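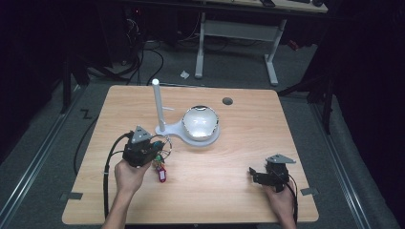
## 4. Limites da codificação por cor na gestão de chaves

A literatura sobre gestão de edifícios arrendados trata a etiqueta colorida como assunto resolvido. Atribui-se uma cor a cada piso ou a cada função, entrega-se o quadro à portaria e dá-se por adquirido que as chaves passam a voltar ao gancho certo. O manual da Branton, que serviu de referência a grande parte dos trabalhos anteriores, afirma que a cor «elimina a ambiguidade na devolução». Não encontrámos no manual, nem nos textos que o citam, qualquer medição que sustente a frase.

Os dados desta secção provêm dos livros de registo de 10 edifícios administrados pela Nimow, todos com portaria própria e chaveiro de parede. Foram transcritos 699 movimentos de levantamento e devolução. Cada movimento foi classificado como conforme, trocado (devolução noutro gancho) ou incompleto, quando faltava a hora ou a rubrica. A transcrição foi feita duas vezes e as divergências resolvidas por releitura do original. A caligrafia de duas das portarias levantou dificuldades que não conseguimos ultrapassar por inteiro, e os movimentos ilegíveis ficaram na categoria dos incompletos – decisão discutível, mas preferível a adivinhar.

### 4.1 O que a etiqueta transporta

O suporte mais comum na amostra é a etiqueta de plástico com inserção branca, do tipo que se vê na Figura 1, em vermelho, presa a uma argola metálica. Este suporte reúne dois sistemas de identificação que os manuais raramente distinguem. A cor do plástico é fixa e lê-se à distância. A inserção aceita texto, é substituível e exige que se pegue na peça. Quando os dois sistemas concordam, não há maneira de saber qual deles orientou a devolução. Quando discordam, o porteiro tem de escolher, e os registos não dizem com que critério o fez.

O mesmo molho pode ainda incluir outras peças coloridas, como a peça verde em forma de chave na mesma figura. Nos edifícios estudados, a norma interna ignora este caso: define a cor da etiqueta e nada diz sobre a das chaves. Um molho com duas cores salientes fica assim sujeito a leituras diferentes consoante quem o recebe. Não afirmamos que isto cause erros. Afirmamos apenas que um estudo que registe «a cor do molho» sem dizer a que peça se refere produz uma variável sem conteúdo definido, e foi esse o procedimento seguido no relatório Fröhlich.

### 4.2 Devoluções trocadas

As devoluções trocadas concentram-se no período entre as 18h e as 20h, tanto nos edifícios com código de cores como nos restantes. É a hora da mudança de turno. Os defensores da codificação poderão responder que, sem ela, a concentração seria maior. É possível, mas os registos disponíveis não permitem testá-lo, pois nenhum dos edifícios adotou o código a meio do período observado.

A Tavby, fornecedora das etiquetas em parte da amostra, anuncia uma redução de cerca de 70 por cento nas trocas após a instalação. Pedimos os dados de base e recebemos um folheto. O folheto compara o mês anterior à instalação com o mês seguinte, e a instalação inclui a substituição do chaveiro, a numeração dos ganchos e uma sessão de formação para a portaria. Atribuir o efeito à cor, nestas condições, é uma escolha comercial. A numeração dos ganchos parece-nos candidata pelo menos tão plausível, e sai bem mais barata.

### 4.3 Reservas

Há razões para cautela também quanto aos nossos próprios resultados. Um livro de registo documenta o que a portaria quis ou teve tempo de escrever. Uma troca corrigida no momento não deixa rasto, e um edifício com poucas trocas registadas pode ser apenas um edifício onde se escreve pouco. Em fevereiro, um dos livros passa vários dias sem qualquer entrada, embora a portaria tenha funcionado normalmente.

Também não dispomos de informação sobre a perceção das cores entre os porteiros. O par vermelho–verde é frequente nos códigos que consultámos, e as pessoas com deficiência na visão cromática podem ter dificuldade em distingui-lo. Nenhum dos manuais refere o problema. A comparação entre etiquetas lidas apenas pelo texto e etiquetas lidas apenas pela cor, com a numeração dos ganchos mantida constante, fica para a secção 5.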